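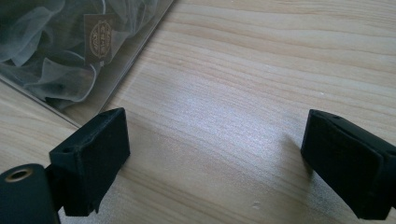
Chapter 6
Learning from Hand-Held Demonstrations

6.1 Introduction

The preceding chapters treated grasping as a problem of geometry: given the shape of an object and the shape of the fingers, where should contact be made? The present chapter turns to methods in which the answer is learned from people. A demonstrator carries out a task with a hand-held gripper, a camera fixed to the tool records the work from close by, and a policy is then trained on the recordings.

The method has one clear attraction. The view seen in training closely matches the view that the robot will have when it works alone, provided that the same fingers and the same camera position are used. It also has a cost. The camera sees little beyond the fingers and the surface before them, and a policy may have to act when no object is in sight at all.
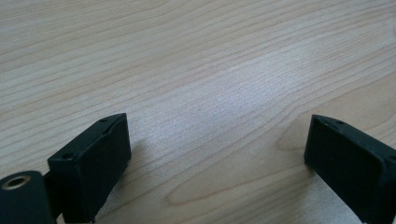 Figure 6.1 View from the hand-held gripper with the fingers apart and nothing held between them. Note the pale sheen across the wood grain.

Thin, clear packaging receives particular attention in this chapter. Its edges are often faint, and its contents may be easier to detect than the wrapping that must be gripped. A reflection from the table can be mistaken for a reflection from the film. Section 6.3 examines this difficulty through the Putoria study, in which Britta Brinkmann and Usa Mahawong collected 260 demonstrations and set 60 of them aside for testing. Frames without an object were kept in the training set and labelled as such.

Section 6.2 describes how finger opening is estimated from the image. Section 6.4 deals with the transfer of a trained policy to a fixed arm, and Section 6.5 with the ways in which it may fail. Readers who have not met the terms "policy" and "demonstration" before should first consult Chapter 2.

The exercises at the end of the chapter use the Jeltska recordings. Exercises marked with a star require the calibration procedure given in Section 6.2.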